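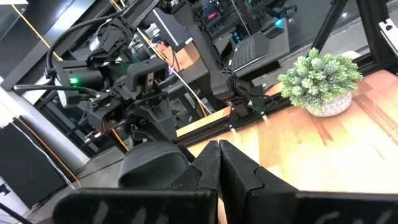
Black gripper fingers, second arm behind with its green light on.

30 Sep 2024

Clesholm rehearsal notes, evening. The revival of Flelletti moved from the studio to the main stage this morning. Running time for the first act is now 3 minutes over. Most of the excess is in the letter scene, where the lead holds each pause longer than she did in the studio. The director wants the pauses kept and the scene change shortened.

Capacity is confirmed at 959 with the side boxes closed. Sightlines from row C are poor when the desk is downstage, so it goes back to the old mark. 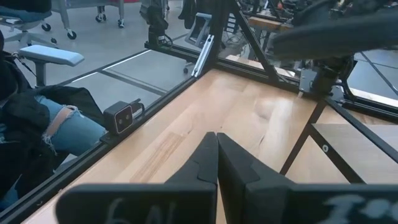
Sound check ran late. The voice-over for the prologue was recorded at the Figueroa and has a hum under it. I cut everything above 4000 Hz on one copy to compare. The hum stayed and the consonants went, so the uncut file is back in the cue list until a clean take arrives. Cue 9 still fires early.

The film version was announced at lunch. Elitz has the rights and casting opens in October. Two of our cast have been asked to read. No effect on the schedule so far, though the understudies have been called for every remaining rehearsal.

Read the second act again after supper. The new ending is shorter and I prefer the old one. Tomorrow: relight the staircase, reset the desk, fix cue 9.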